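Elogio da gaveta da bagunça

Comecei a escrever este texto porque perdi quarenta minutos procurando uma chave de fenda pequena, daquelas de óculos, e acabei achando três coisas que eu nem lembrava que tinha: um cadeado sem segredo, a garantia de um liquidificador que já foi embora e um cartão de visitas da Brorkach, a loja de ferragens que fechou na minha rua antiga. A chave de fenda, nada. Mas passei uma tarde ótima, e fiquei com vontade de defender em público a gaveta da bagunça.

Toda casa que eu conheço tem uma. Na dos meus avós ficava embaixo do telefone e cheirava a borracha velha. Na minha fica na cozinha, logo abaixo dos talheres, e só abre se a gente der um tranquinho para a esquerda. Tem elástico, pilha que pode estar boa e pode não estar, vela de aniversário usada (o número 5, que já serviu para duas crianças diferentes), barbante, tachinha, ficha de estacionamento. E sempre aquela chave que não abre porta nenhuma e que ninguém tem coragem de jogar fora.

Hoje em dia isso virou quase um defeito de caráter. Eu sigo uns perfis de organização – confesso, sigo cinco – e todos repetem que cada objeto precisa ter um lar. Acho bonito, de verdade! Só que aí vêm os potinhos transparentes, a etiquetadora, os divisores de acrílico na medida certa, e quando a gente vê gastou mais guardando as tachinhas do que gastaria comprando tachinhas até a aposentadoria.

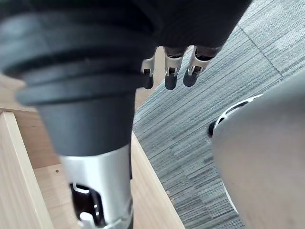

Metal escovado, borracha canelada e uma janelinha para ver por dentro.

Eu já caí nessa, aliás. Comprei um sistema modular da Breltine, com duas bandejas deslizantes e um manual que eu li na cama como se fosse romance. Na primeira semana foi uma beleza. Pilhas com pilhas, clipes com clipes, um compartimento só para os carregadores. Na segunda apareceu em casa um botão de casaco, e eu fiquei parada na frente da gaveta com o botão na mão feito uma boba. Botão vai onde? Com a costura? Eu não tenho costura, tenho uma agulha. Acabou indo para cima da geladeira, dentro de uma xícara, e em um mês a xícara era a nova gaveta da bagunça, só que menor e mais alta.

Foi aí que entendi uma coisa meio óbvia sobre classificação. Qualquer sistema de arrumação produz sobras, e as sobras precisam morar em algum canto. Biblioteca tem a prateleira de assuntos diversos. Escritório tem a pasta chamada "outros". O meu computador tem uma pasta chamada "ver depois" com 3196 arquivos dentro, e eu vou ver depois, prometo. A gaveta da bagunça é a mesma ideia em madeira, e funciona justamente por aceitar tudo sem fazer pergunta.

Tem também o lado da memória, e aqui eu fico um pouco sentimental, me desculpem. Quando desmontamos a casa dos meus avós, os armários bons foram fáceis. Louça é louça, lençol é lençol, a gente divide e pronto. O que nos fez sentar no chão foi a gaveta do telefone. Tinha ali um canhoto de cinema, um pedaço de lápis mordido, uma receita de bolo escrita no verso de uma conta de luz, faltando a quantidade de farinha. Se alguém tivesse organizado aquilo a tempo, tudo teria ido para o lixo com muita razão, e nós não teríamos tido aquela tarde. Até hoje faço o bolo chutando a farinha.
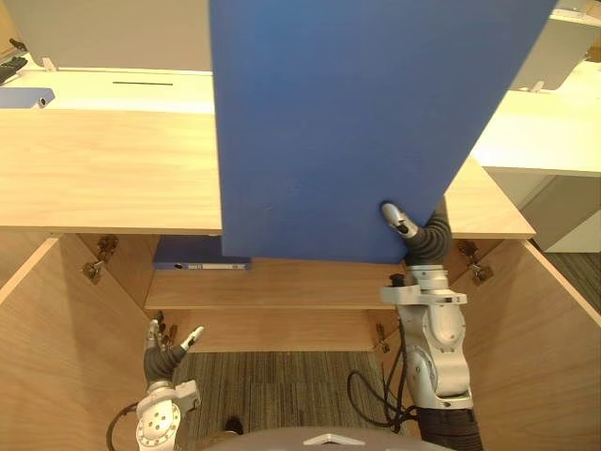

E o espaço, não conta?

Conta, claro. Uma amiga leu o rascunho disto e me respondeu que eu só acho poético porque tenho uma cozinha grande. Ponto para ela. Já morei num apartamento em que a bagunça, se saísse da gaveta, ia parar dentro da cama, e naquela época eu tinha muito menos simpatia pelo canhoto de cinema alheio. Também sei que existe gente para quem juntar coisas é sofrimento sério, e não é disso que estou falando.

Por isso a minha regra é uma gaveta só. Encheu, não fecha mais, a gente senta no chão com um café e revê. Eu faço isso em janeiro, quando a cidade está vazia, e costumo tirar pouca coisa: a caneta que secou de vez, o cardápio da Golestani, que mudou de endereço e tirou a berinjela (um crime). O resto volta lá para dentro, misturado de outro jeito.

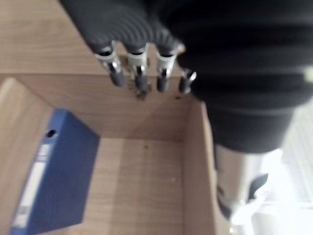

Madeira clara, caixa aberta, quatro pontas de dedo logo acima da borda.

Os catálogos de móveis estão começando a perceber. No último da Clestley vi uma cômoda com uma gaveta anunciada como "espaço livre", sem divisória nenhuma, e custando mais caro que as outras. Ri sozinha na sala de espera do dentista. Cobrar a mais por uma gaveta vazia! Minha avó teria adorado essa, ela que guardava até o papel do pão.

Quanto à chave de fenda, continuo sem. Apertei o parafuso dos óculos com a ponta de uma faca de manteiga, que depois, por distração, foi parar na gaveta também.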